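Slide 1. Title: "Do we need the expensive fingers?" Leave it up while people sit down. Mute laptop.

Slide 2. Why I was asked. Sturholm wants to swap the covered fingers for a new set from Zorum. The quote has two pages of promises and one table of numbers. I read the table. Every test in it used a cube. Ask the room how many of them pick up cubes for a living. Wait for the laugh, move on if it doesn't come.

Slide 3. Our setup. Two arms, camera at the wrist, soccer mat on the table. The mat gives us printed lines, so when somebody tells me the arm "went back to the same spot" I can check. Say plainly that wrist video smears when the arm moves. The Zorum sheet quotes camera accuracy with the arm parked. I'd like to see it moving.

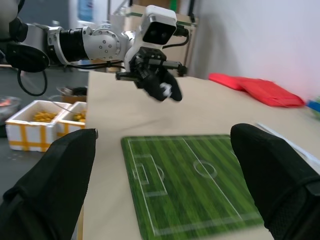 Slide 3: Right wrist view, with the left arm and its camera module over the table.

Point out how much of the view the fingers take up. Wider fingers will take up more. The quote doesn't mention this and I think it should. Also the wires on the other arm: any new gripper has to live with those, and I have yet to see a sales drawing with a cable in it.

Slide 4. What we ran. Old fingers, 600 grasps, same controller settings all the way through. Zorum loaners, 12 grasps before we had to send them back. Do NOT let anyone put those two side by side as percentages. I've seen it done in a Kordestani report and it was silly there too. If pushed: 12 tells you the thing closes. It doesn't tell you it's better.

Slide 5. The ball. Small, round, hard to hold if you come in off center. A cube forgives you, a ball rolls. Go slow on this slide. Most of the misses I'd blame on the gripper at first look come from where the camera thinks the ball is. New fingers won't fix a bad estimate. (Pause. Drink water.)
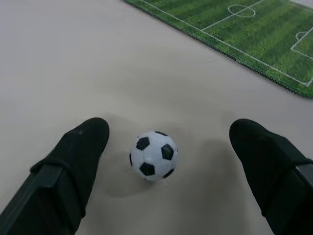

Pustham wrote back after reading the draft of these notes: "You're being too hard on the hardware. A softer tip gives you more room for error, so a bad camera estimate matters less. You can't treat the two as separate." Read it out in full, it's a fair point. My answer: fine, then test it. Shift the target on purpose, a little at a time, and see which fingers give up first. I'll change my mind for that chart.

Slide 6. What I'd ask for. Loaners back for long enough to do 1000 grasps on each set. Round objects included. Raw logs, no highlight video. Until then, keep the fingers we have and spend the time on calibration.

Slide 7. Questions. Price will come up first. Send them to the quote, it's in the handout, page two.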